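# Keeping the Pacheco cell honest

I'd been pestering the Tavthorpe workshop since March to let me sit in on a service of their Pacheco cell, a two-armed bench machine that practises household jobs. Their technician finally said yes, and put me on a stool with a mug of coffee.

First thing I asked: what goes wrong most?

"Fingertips," she told me. "The pads go shiny and then it can't hold a tea bag by the string. I swap them every 409 cycles, and I write it on the wall."

She did, too (in green marker, right beside the fuse box!). The Gurkolon grippers take four screws a side, and she does them up by feel, then checks the closing force. Anything under 34 on her gauge and she starts again.

What about calibration? She laughed at that one.

"People want a nice plain table. I want wrinkles, printed cloth, a kettle with no lid, something squishy. If the arms are out by a hair, a soft toy won't tell you, but a paper cup will."

So after the pads go on she lays out the table, loads program 101 and leaves the speed well down until she's happy with it.
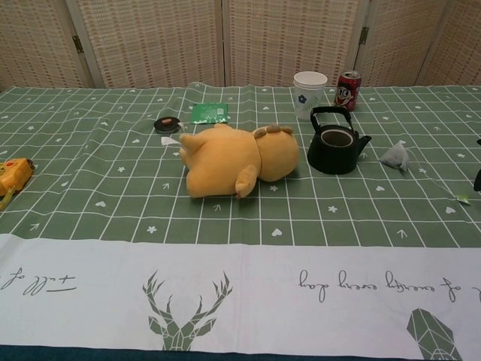
## Cables, grease and the Trekeo controller

"Grease is the boring bit," she said, and handed me the rag. We did both shoulders before lunch, and the controller fan got a good brush-out after.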